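About Us

Bulberg started with a stack of mismatched dinner plates and a table that was far too small for them! We sell colored tableware, mostly plates, and we've been at it long enough to have strong opinions about rims, glazes and which green looks good under mashed potatoes (a dark one, always a dark one).

We work out of one big room at 15 Andwood Lane. Everything we carry gets laid out on a table there before it goes into the catalog, next to whatever it might end up sharing a cupboard with. Colors do odd things to each other. A pink that looks sugary by itself can turn warm and grown-up with a deep teal beside it, and we'd much sooner find that out ourselves than leave it to you at dinnertime.
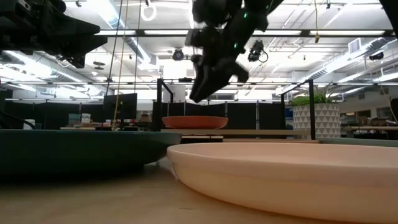
Leona wrote to us in December that she had bought the teal for herself and the pink for her sister, then kept both, and could we please send more pink before her sister came to visit. We could and we did. Letters like hers go up on the wall by the door, and there are 63 of them now.

Our main line is called Jendden. It's round, plain and stackable, and we sell every plate singly, so you can build a set one color at a time or replace the one that met the kitchen floor. No boxed sets, no minimum order. If you want five grays and a magenta, that's what we'll wrap for you.
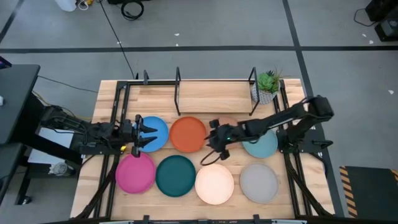

Choosing the colors is our favorite part of the job, and we argue about it a lot. We try them in rows, swap two, go and get coffee, come back and swap them again. The bright blue next to the orange is a pairing some of us would put on every table in the country, while the quieter camp would happily live with the light gray and the cream-peach and never look back. Both camps eat lunch together, so it works out!

Karras is our newer line of serving bowls, made to go with the plates, and it comes in 3 sizes. We're still adding colors to it and we love getting suggestions, even very specific ones (somebody asked for "the green of a pear that needs two more days").

Visitors are welcome most afternoons. Ring the bell marked 3201, come on up, and bring a plate from home if you're trying to match something.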